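Gopinath Varma on why tall packs fall over

Gopinath Varma has spent most of his working life on the bottom two inches of packaging. He trained as a mechanical engineer, moved into blow molding at Nikstead, and now runs the stability bench at Skandel, a contract test lab that takes in bottles, tubs and cartons from companies too small to have a bench of their own. We spoke in his office on 29th October, with a half-dismantled tilt table on the desk between us.

He began with the foot of the bottle. Most people assume that a molded bottle stands on its whole base. It stands on a narrow ring near the outside, and the center is pushed up into a shallow dome.

"A flat base doesn't stay flat," Varma said. "The plastic shrinks as it cools, the thick part in the middle cools last, and it moves. If it moves down, you have a rocker. So you design the dome in from the start and give the shrinkage somewhere to go."

The width of that ring sets the tilt angle, the point at which a pack goes over without being pushed any further. The height of the center of gravity sets it too, and this changes as the product is used up. A full bottle is seldom the worst case. An empty one with a heavy pump on top often is, and Varma tests at several fill levels for that reason.

"Clients send us full samples. I ask them for empty ones and they think I've made a mistake in the email."

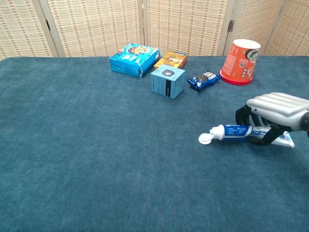
The surface under the pack matters more than the drawings suggest. On steel or glass, a light pack that gets knocked tends to slide before it tips. On anything with a nap, the foot catches and the same knock turns into rotation. Varma runs each sample on a smooth plate first and then on cloth, and he records the two results in separate columns. He does not average them.

"An average of those two is a number for a surface that doesn't exist," he said. "People want one figure for the label. I give them both and they can argue about it."

The cloth itself gave him trouble for a long time. Pile crushes with use, and a swatch that has had a few hundred samples across it behaves more like felt. The lab now discards a piece after 186 drops. I asked where that limit came from. He said it was the count at which a former technician, working through a batch for Kjærgaard, first saw the readings drift outside tolerance, and that it had never been rounded because any rounding would have needed a new validation.

The Kjærgaard work is the job he mentions most often. The firm had a slim hand lotion bottle that passed every test in the lab and kept falling over in stores. Varma went to look at the shelves in March and found that they sloped toward the customer by 2 degrees, with a lip at the front. The bottle had a margin of 7 degrees on the level. With the slope, a stiff pump and a customer pressing it off center, most of that margin was gone.

The fix added 3 millimeters to the diameter of the ring and left the visible shape alone. It also meant a new base insert for every cavity in the mold, and the argument over who paid for the inserts took longer than the redesign.

He is less patient with weighted bases. Skasine, a closures supplier he has worked with on and off, once proposed a snap-on foot with a steel washer inside. It performed well on the bench.

"It tested fine. Then you have a bottle that can't go in the recycling with the others, and a second part to source, and a washer that rattles if the snap is loose. I wrote all that in the report. They built it anyway – a short run – and then stopped."

The tilt table on his desk was waiting for a new bearing. The old one had developed a slight step near the start of its travel, enough to nudge a light carton before the reading began. He had found it by running the same empty carton over and over and plotting the results, and he had the plot pinned up next to the door.

Next on the bench, once the bearing arrives, is a set of refill pouches with a folded gusset for a base. Varma does not expect good numbers from them. The gusset opens differently each time it is filled, so the ring is never the same shape twice, and he has not yet settled on how many samples he needs before the spread means anything.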